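Clamer：白块、托盘和一条胳膊

README，写给打算下载数据的人，也写给半年后什么都忘光了的我自己

先说清楚这是什么。Clamer 是我在 Bronport 的共享工坊里攒出来的一个小项目：让机械臂把一根竖着的白色高块夹起来，底下那个小圆柱对准托盘里的圆座，插进去，松手，走人。听起来挺无聊对吧？我一开始也这么觉得，想着两个周末搞定，结果从春天弄到了十月，工坊的咖啡机都换了一台。这个仓库里放的是采下来的数据、台面的搭法、跑回放用的脚本，还有一大堆我踩坑时随手记的东西，整理得一般，凑合看吧。

前前后后录了将近2000段，最后留下1481段。剩下那些删掉的，有的是时间戳乱了，有的是我胳膊伸进去捡东西，有的是标记码被夹爪挡太久，位姿直接飞到天上去了。我本来想全放出来，Selma 说你放一堆烂的别人会骂你，我想想也对，就删了（删之前备份过，真有人想研究失败数据可以来找我，硬盘还在）。

名字的由来：最早的文件夹打错了字，想打 clamper，少了个 p，后来脚本里到处都写成 clamer，懒得改。

谁适合用

如果你也在家里或者工坊里摆弄一条臂，想找点接触类的、插装类的数据练手，这个应该合用。任务很窄，物体就那么几样，背景干净，标记码多，做位姿估计的人会比较开心。要是你想训练一个什么都会的大模型，那就别指望了，里面没有杯盘碗碟，没有开门关抽屉，白块，白块，还是白块。

做视觉的朋友注意：白块放在白托盘里，边缘对比度不好，这一点我知道，后面会细说。

台面怎么搭

桌面是黑的，后面拉了一块亮绿色的背景。选绿色的理由很朴素，工坊里当时就剩这个颜色，后来发现抠图特别省事，就一直留着了。托盘是白的，开口朝上，四周有墙，里面靠近四个角各有一个圆座。后面两个高一些，前面两个是浅浅的一圈，插进去的手感很不一样，高的那种你得先找到口子，浅的那种一滑就过去了，所以我在元数据里把这两类分开标了，tall 和 ring，别混着用。

托盘的位置很要紧。我早先是用眼睛比着放，每次擦完桌子都会歪一点点，然后所有插入动作就集体往一边偏，我还以为是标定坏了，连查了好几个晚上。现在的办法是前面顶着一条长边，托盘往上一靠就到位，谁来放都差不多。你照着搭的话，别省这一步，真的。

台上还散着几个矮一点的白块，也带标记码，充当干扰物，位置每隔一阵会换。它们不参与插装，但在物体列表里会出现，编号以 d_ 开头，训练的时候要不要过滤掉你自己看着办。

灯光我用的是顶上现成的灯加一盏侧面的灯，亮度没有严格控制。傍晚以后录的那批明显更黄，我没做校正，想着留点变化也好，结果 Kenza 看了直摇头，说你这叫留变化吗你这叫懒。行吧，都有。元数据里有一个 light 字段，写着 day 或者 evening，就两档，我手填的。

标记码

方形的黑白码，贴在高块、矮块和一块平放的白板上。白板是用来做台面参考系的，它只要动了，后面的世界坐标就全得重来，所以请把它固定好。我吃过的亏：有天下午有人借过旁边的桌角放包，蹭了一下，白板转了一个很小的角度，肉眼看不出来，那天录的十几段全部报废。从那以后每次开工先跑一遍 check_board.py，它会拿当前的检测结果和上次存的比，差得多就大声报警（真的是大声，我给它配了个很难听的提示音，隔壁做陶艺的来投诉过）。

码的白边要留够。这是老生常谈了，可我第一批还是裁得太狠，检测时有时无，光线一斜就丢。重新裁了一遍才老实。另外别用亮面的纸，反光会把一半的格子吃掉。

每个高块不止一面有码，原因很简单，夹爪一下来总有一面看不清楚。融合的逻辑在 pose_merge.py 里，写得不漂亮，大致是谁看得清楚就信谁，两面都能看见就取个加权。跳变的时候会有一点点抖，我加了个低通，时间常数写死在文件最上面，想改就改。
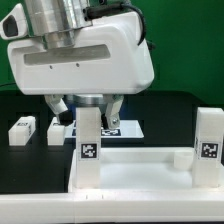
抓取这一步我改得最多。最早的版本是夹爪从正上方直直地降下来，合拢，抬起，逻辑简单到小学生都能写。问题在于高块又高又窄，只要指尖先碰到一侧，整根就会往另一边斜，运气好斜一点点，运气不好直接倒在托盘里，然后我就得按暂停，跑过去扶，再跑回来按继续，一晚上光来回走路就把步数走满了。

后来加了一小段“慢靠近”：张开到位之后先停一下，重新看一眼标记码，把横向误差修掉，再慢慢往下走最后那一截，合拢的速度也降了。这么一改，整段时间长了不少，可是倒块的次数少得多，总体算下来反而更快。参数在 config/grasp.yaml 里，字段叫 settle 和 creep，名字起得随便，settle 是停多久，creep 是最后那一截走多慢。

指尖的接触面也很有讲究，太滑了块会往下溜，太软了块会跟着晃。我试过好几种垫法，最后哪种最好我也说不太准，每种都有录到数据里，tip 字段里写了当时用的是哪一版（tip_a 到 tip_c）。a 版最少，因为它磨得太快，没多久我就拆了。

还有线缆。线缆！我要专门给它写一段。臂上那几根线如果没有理好，转到某些角度会把末端往回拽，力不大，但对插装这种活来说足够捣乱了。表现出来就是同一个目标点，从左边过去和从右边过去，停的位置不一样。我一开始怀疑是回程间隙，拿着表架测了半天，后来某天无意中用手托了一下线，误差没了。你说气不气人。现在的走线留了一段余量，在手腕附近有个固定点，转极限角度之前会先绕一下，轨迹里有时候能看到一个莫名其妙的小弯，就是给线让路的，别当成噪声滤掉。

一段数据长什么样

每段是一次完整的尝试，从夹爪在上方待命开始，到松手退开结束。最长的一段有14分钟，那是个意外，程序卡在重试循环里出不来，我去吃饭了没看见，它就在那儿一遍一遍地试，最后居然真给它插进去了。我舍不得删，留着了，文件名后面加了 _stubborn。做训练的时候建议剔掉，它一段顶别人很多段，会把采样权重弄得很怪。

目录是这么放的：

data/episodes/ 每段一个文件夹，里面有 states.csv、actions.csv、poses.json 和各个相机的视频
data/meta/ 全局的元数据，一个大表，一行一段
config/ 台面、相机、抓取、插入的参数
scripts/ 检查、回放、画图、导出
notes/ 我的流水账，中文英文混着写，错别字很多，慎入

states.csv 里有关节角、末端位姿、夹爪开度和时间戳。时间戳用的是主机时间，单位是秒，相机那边的时间已经对齐过了，对齐的方法很土：开头让臂快速抖一下，然后在视频里找那一下，手动加自动混着来。大部分对得很准，少数几段差个一两帧，meta 里 sync 写成 rough 的就是它们。

actions.csv 记的是下发的目标，跟实际到达的位置有延迟，这个延迟不是常数，负载和速度都会影响。直接拿 actions 当 states 用会吃亏，别问我怎么知道的。

poses.json 里是每个标记码的检测结果，原始的和融合以后的都在，原始的在 raw 下面，融合的在 merged 下面。丢检的帧写 null，没有插值。我觉得插值这种事还是留给用的人自己做比较好，你要是嫌麻烦，scripts/fill_gaps.py 可以帮你补，线性的，凑合能用。

meta 大表里几个容易看错的字段：

result：in、out、drop、abort 四种。in 是插进去了，out 是没对上停在外面，drop 是半路掉了，abort 是我按的停。
target：目标圆座，bl、br、fl、fr，后左后右前左前右。左右是按相机的方向说的，站在臂那一侧看是反的！我自己就搞反过一次，还写了个“左右镜像增强”，增强了个寂寞。
socket：tall 或 ring。
retry：重试次数，首次就成写零。
who：操作的人，ka 是 Kenza，sh 是 Selma，其余空着的都是我。

result 是人看着标的，没有自动判定。我试过用力的读数来判断有没有插到底，误报太多，有时候小圆柱卡在口子边上，读数看着跟到底了一模一样。后来就老老实实看视频，一段一段过。Kenza 帮我复核了一遍，改掉了一些，主要是我把“看着像进去了”当成“进去了”。有争议的几段在 notes/disputed.txt 里，我们俩到现在也没吵出结果。

相机

有固定的机位，朝着台面，装好以后尽量不碰。内参在 config/cams.yaml，外参是相对那块白板算的。每次重新标定都会存一份新的，旧的不覆盖，episode 里有 calib_id，对应哪一份就用哪一份，千万别图省事全部用最新的。

标定过程我写成了一个脚本，跟着提示走就行，中间需要你把标定板摆到几个不同的角度。摆的时候记得覆盖画面的四个角落，我第一次只在中间晃，算出来误差小得感人，拿去一用边上全歪。

自动曝光关掉。自动白平衡也关掉。这两条我写在便利贴上贴在屏幕旁边了，还是有一批忘了关，meta 里 exposure 写着 auto 的就是那批，夹爪一进画面整个台面就暗下去，挺有戏剧效果的。
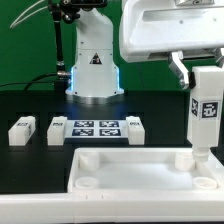

插入动作的思路分三截走：先把小圆柱送到圆座正上方，停住；然后往下探，碰到东西了就别再使劲；最后在很小的范围里画螺旋找口子，找到了就往下送。螺旋的步距和最大半径在 config/insert.yaml 里，tall 和 ring 各有一套。ring 那套半径小一点，画大了会直接滑出去，滑出去以后再想回来就难了，基本只能抬起来重来。

重试上限我设的是5次，超过了就抬起来退回待命位，记一个 out。_stubborn 那段录的时候上限还没写进去，所以才会没完没了，算是它逼着我把这个功能加上的。

高块竖着夹的时候，夹的位置越高，底下晃得越厉害，这道理谁都懂，但你夹低了夹爪又容易碰到托盘的墙，尤其是去后排圆座的时候。我折中取了一个高度，前排后排共用。想分开调也可以，代码里留了口子，就是没怎么测过，慎用。后排的接近方向我改成了稍微斜着进，到了正上方再摆正，这样离墙远一些，心里踏实。

怎么跑起来

装依赖就是老一套，建个虚拟环境，pip install -r requirements.txt。Windows 我没试过，有人说能跑，有人说视频解码那块会报错，我手边没有机器，帮不上忙。

想先随便看看：

python scripts/browse.py

会弹出一个很丑的窗口，左边列表右边视频，上下键切换，按 f 标记喜欢的。

想把一段重新画出来：

python scripts/replay.py --ep 编号

默认只在屏幕上画轨迹，不会动真机。真机回放要另外加 --live，而且会再问你一遍，必须手打 yes 才走。这个确认我是故意做得烦人的，请不要改成自动通过。有天半夜我犯困，在另一个终端里敲错了命令，臂从待命位直接往下扎，幸好当时托盘上方是空的，我离急停按钮也就一伸手的距离。第二天就把确认加上了，顺便把速度上限也压了下来。

导出成训练格式：

python scripts/export.py --split default

default 的划分是按录制的批次分的，同一批不会既在训练又在测试里。如果按段随机分，指标会好看得不得了，好看得没有意义，相邻几段之间台面几乎一模一样。要跟我的数比的话请用 default。

基线

我跑过一个很小的行为克隆，输入是融合后的位姿加末端状态，没用图像，作用就是确认数据没坏。效果嘛，前排的 ring 学得还行，后排的 tall 经常停在口子边上犹豫，左右晃两下，跟我第一次倒车入库一个样子。具体的成功率我不打算写在这里，测的次数太少，写出来你们会当真。等我有空认真测一轮再补。

图像输入的版本 Selma 在弄，她嫌我裁图裁得太紧，白块出托盘那一瞬间顶上一截就看不见了，所以她从原始视频重新裁了一遍，代码在她的分支上，合并的时候冲突很多，我暂时没敢动。

已知的毛病

白配白。前面提过，块和托盘都是白的，光线一平，边缘就糊在一起，靠分割的方法会很难受。标记码能救大部分，被挡住的时候就没办法了。要是重来一次我会把托盘换个颜色。

蓝色的反光。臂的底座下沿有一圈蓝色灯带，亮着的时候会在黑桌面上映出一片蓝。对我的流程没影响，但有个用数据的朋友做背景减除，被这片蓝折腾得够呛，特地写信来骂我，我觉得有必要提一句。

夹爪开度的零点漂过一次。漂之前和漂之后的数据，同样的读数对应的实际开度差一点，meta 里 grip_zero 写着 old 或 new，换算系数在 config/grip.yaml。我没有直接把旧数据改掉，怕改错了没法回头。

声音。有的视频带音轨，里面能听到工坊的电锯，偶尔还有人唱歌。导出脚本会默认把音轨扔掉，原始文件里的我正在慢慢清，还没清完的那些先没有上传。

Pututham 格式的那个转换脚本目前是坏的，上游改了接口以后我就没跟上，跑出来的时间轴会整体错位。先别用，或者你修好了发给我，请你喝东西。

别人问过的几件事

有人问能不能换别的夹爪。能换，得重新调抓取高度和 creep，指尖的形状差太多的话接近方向可能也要改。末端偏移写在 config/tool.yaml，只改那一处就行，别的地方都是从那里读的（除了 browse.py 里有一处我写死了，嗯，我知道）。

有人问为什么不加力控。想加，试过，噪声比信号大，每次线缆一晃读数就跳。理完线以后好了不少，打算再试一轮，目前放出来的数据里没有力这一列。

有人问托盘和块的尺寸。量过的数都在 config/objects.yaml 里，以那个为准。我之前在工坊群里随口报过一次，报错了，听过的请忘掉。

还有人问能不能来看。可以啊，工坊在 Abdel Rahman 街尽头那个院子里，门口有个很沉的铁门，傍晚以后我多半在。来之前发个消息，有时候我在调参数，台面不能碰，你来了只能站着看我发呆。

用的时候

拿去学习、做研究、改着玩都随意，注明一下来源就好。商用的话先跟我打个招呼，大概率也会同意，就是想知道用到哪儿去了。引用就写仓库名 Clamer 加上你下载时的版本号，版本号在根目录的 VERSION 文件里。

发现标错的段请直接提 issue，写清楚编号和你觉得应该是什么，最好附上大概第几秒。只写“有一段好像不对”的那种我真的找不到，上次那位朋友，我到现在还在猜你说的是哪段。

谢谢

Kenza Abdelaziz 复核了标注，顺手把我的绘图脚本重写了，快了很多，颜色也终于能看了。Selma Hodžić 搭了相机支架那一块，图像那边的代码也是她的。隔壁陶艺间的各位忍受了提示音，我后来把音量调小了。

待办，顺序不分先后

把 Pututham 转换脚本修好
合并 Selma 的分支，冲突主要在 crop.py 和 export.py
托盘换颜色以后补录一批，格式保持一样，meta 里加 tray 字段
disputed.txt 里剩下的那几段找第三个人来看
browse.py 里写死的那个偏移
notes/ 里的错别字（可能永远不会改）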